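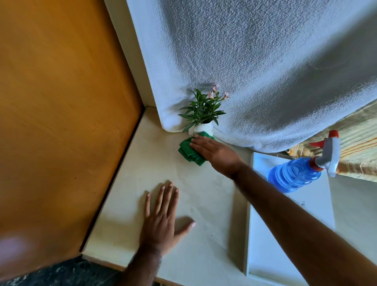 Wiping the Counter: A Conversation on Everyday Surface Care in Shared Housing

Residential Services, Clisine Housing Association
12 March 2026

The Clisine Housing Association maintains 117 furnished apartments in three buildings, and each of them has at least one short length of counter that does more work than it was designed for. Toiletries are set down on it, trays are moved on and off it, and a plant or a small ornament usually ends up in the corner. For this issue of the residents' bulletin, the editorial office spoke with the association's supervisor of housekeeping, who has held the post for 8 years and who writes the cleaning guidance included in every move-in folder. In keeping with bulletin practice, staff are identified by position only.

The conversation began with the question residents ask most often, namely how frequently a counter should be wiped. The supervisor was reluctant to give a schedule. "I would rather see a counter wiped quickly every day than scrubbed once a month," the supervisor said. "When I inspect an apartment at the end of a tenancy, the difference is plain. Daily wiping leaves a surface that still feels smooth under the palm. With monthly scrubbing you get a dull patch in the middle and a gray line along the back."

The gray line is a recurring subject in the department's inspection notes. It forms where the counter meets the wall, particularly where a towel hangs low enough to rest on the surface. Lint falls from the towel, dust settles on the lint, and any moisture fixes both in place. The supervisor's advice is to lift the hem of the towel before wiping and to let it down again only once the surface has dried.

"People clean up to the towel and stop," the supervisor said. "They treat it as if it were the wall. I did the same in my own home for years."

Pale counters received particular attention in our discussion. When the Drolon building was refitted, the association chose an off-white finish for its counters, in part to brighten rooms with small windows. Several residents wrote to say that the new surfaces seemed to get dirty faster than the old ones. The supervisor disputes this. The old counters were a speckled brown and carried the same amount of grime, which went unremarked until somebody leaned on it in a white shirt. A pale surface shows a smudge on the day it is made, and a fresh smudge generally comes away with a damp microfiber cloth and light pressure.

On the matter of cloths, the department has firm views. It purchases microfiber in one weight and four colors and assigns green to counters, trays and shelves. In January the linen room issued 2,171 cloths across the three buildings, and a good number came back too soon, stiff from fabric softener. Softener coats the fibers, the supervisor explained, and a coated cloth pushes dirt along without picking it up. Cloths should be washed warm, separately from cotton towels, and hung to dry. Treated in this manner, a cloth can be expected to last up to 1,000 wipes, by the department's own reckoning.

Asked to describe a proper wiping technique, the supervisor gave a practical account. The cloth is folded in four, so that eight clean faces are available. One hand holds the cloth and the other may be laid flat on the surface, which steadies the body and also reports, better than the eye does, whether anything sticky or gritty has been missed. The work proceeds from the back corner toward the front edge. "You finish at the edge, and you wipe the edge," the supervisor said. "The strip along the front collects everything that was on its way to the floor."

Small objects were the next topic. The association does not regulate ornaments, and the supervisor has no wish to begin. A little pot with a few pink flowers is, in the department's experience, the most common item found in the corner of a counter, and such pots are often wiped around for months at a time. The recommended order is to wipe the pot itself where it stands, then lift it, wipe beneath it and set it back. Embossed or scalloped ceramics hold dust in the relief and benefit from a corner of the cloth worked over the pattern with a fingertip. Artificial plants may be dusted leaf by leaf with a dry cloth. Live ones should be given a saucer.

Trays present a different difficulty. They are bought to keep a counter clean, and many of them do so by becoming dirty themselves. In the Pillay building, where the counters are shallow, nearly every household uses one. The supervisor asks residents to regard the tray as a surface in its own right: clear it, spray it lightly, wipe it from one side to the other, and turn the cloth when the face in use has darkened. Dirt that has dried in specks should be left under the spray for a minute before any rubbing begins. Dry specks dragged across a white tray can leave fine scratches, and the scratches will hold the next layer of dirt more firmly than the original finish did. 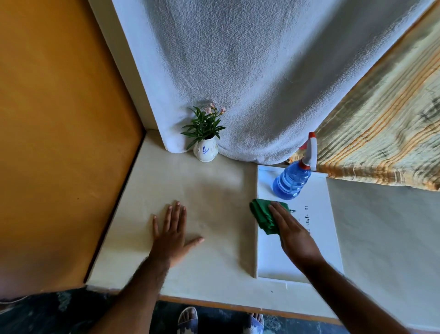
Should the spray go on the surface or on the cloth?

On the surface, when it is a tray or an open stretch of counter with dried dirt to loosen. For corners, and anywhere close to a hanging towel or a painted wall, spray the cloth instead.

The supervisor added a caution regarding the quantity of product used. The department supplies a mild concentrate called Hisa, which residents dilute in their own bottles, and the usual error is to make it too strong. A strong mixture leaves a film. The film attracts dust, the resident concludes that the counter is dirty again, and more product is applied. One capful to a full bottle of water is sufficient for ordinary use. Bottles should be labeled when they are filled, and any mixture older than a month should be poured away.

We asked whether hanging textiles belong near a counter at all. The supervisor considers them a reasonable use of limited space – most of the apartments have few hooks, and the towel has to go somewhere – but suggests that they be taken down for the weekly clean and shaken outdoors. A striped cotton cloth will hide a splash mark for a long time. White terry will not, and the supervisor counts this in its favor. Where a cloth hangs over a tray, its lower edge should be checked as well, as it tends to pick up whatever the tray is holding.

Footwear was mentioned briefly. Floors below counters receive a share of the water and the crumbs, and the department advises residents to wear slippers with a closed, gripping sole while cleaning and to leave the floor until last. Dark patterned flooring is forgiving in appearance, which is one reason it is skipped. It should be mopped on the same day as the counter is done.

Toward the end of the conversation, the supervisor returned to the subject of inspections. Residents sometimes clean anxiously in the final week and damage surfaces that had come through the whole tenancy in good order. Abrasive pads account for most of this. Faint gray smudges on a matte counter are normal wear, are recorded as such, and do not affect the deposit. "If it does not come off with the green cloth, please leave it and tell us," the supervisor said. "We have a paste for it, and we know how hard to press."

Replacement cloths may be collected from the linen room in each building on presentation of the apartment key. Concentrate is issued in the same place, one bottle per household per quarter.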